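Pondcombe Paper & Autographs
@pondcombepaper
19 Jun 2018

1/ Notes on storing signed photographs and signed book pages. I get the same messages every November when people start buying gifts, so I'm writing it up early. Signed clothing gets one post near the top and then it's all paper.

2/ Clothing: keep it unfolded if you have the space. Snaps, zippers and any other metal should not rest against a signature. Acid-free tissue between layers, replaced when it creases. No plastic bags. 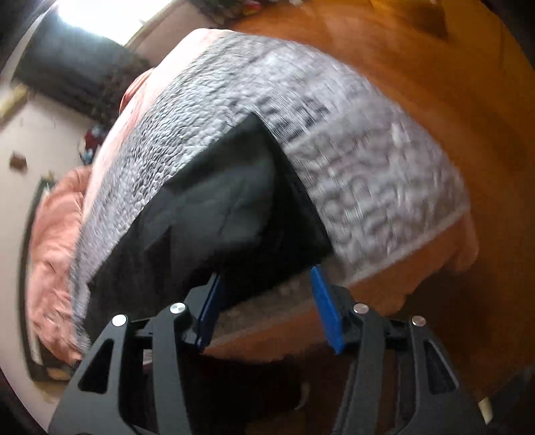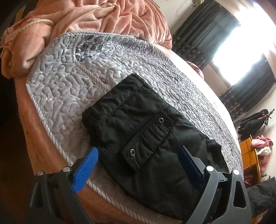
3/ PAPER. Find out what you have before you buy a sleeve. A page taken from a coffee table book is offset printing on coated stock. A photograph is a photograph. They get sold under the same heading and they age differently.

4/ Quick check: a 10x loupe. Offset shows a dot pattern. A darkroom print shows continuous tone. Inkjet shows a fine random spray, easiest to see in the light grays.

5/ Marker on coated stock sits near the surface. It can transfer to whatever is pressed against it, sometimes years later. Blue and purple are the ones I see fade most. Black usually holds up better. Silver and gold paint pens don't fade much but they flake if the sheet is flexed.

6/ Sleeves: uncoated polyester, or polypropylene if polyester is over budget. Never PVC. If a sleeve smells like a new shower curtain, take the item out of it today.

7/ I use the Stinum 11x14 sleeves with the long side open. Short-side openings mean dragging the whole signature past the edge to get it in. The Pusesura ones are clearer but they curl, and I sent back two packs.

8/ Boards: buffered is fine for most book pages. For color photographs I use unbuffered. One board per item. Two items back to back on one board saves a little money and makes both of them harder to handle.

9/ Framing. Window mat, always, so the glass never touches the ink. UV filtering glass slows fading and does not stop it. Hang it on an interior wall, away from a window, and take it down for part of the year if you can stand to.

10/ Hinges, not dry mounting. A dry mounted signed photo is permanently attached to a board and the price drops to match. Wheat paste and Japanese tissue at the top edge, two hinges.

11/ Scan both sides at 300 dpi before framing. 600 if there is an inscription in pencil. Save as TIFF. Include the back even if it's blank – blank is information too when the item is resold.

12/ Paperwork. Keep the invoice, the seller's listing text and any letter together, in a separate sleeve from the item. Thermal receipts go gray, so photocopy them.

13/ Bahman Taheri asked whether a removed page should be trimmed square on the binding edge. No. Leave the rough edge and let the mat cover it. It shows which book the page came from.

14/ Lot 57 from the Wattanapong sale is back from the framer and will be listed this week. Hinged, matted, scans of both sides on request.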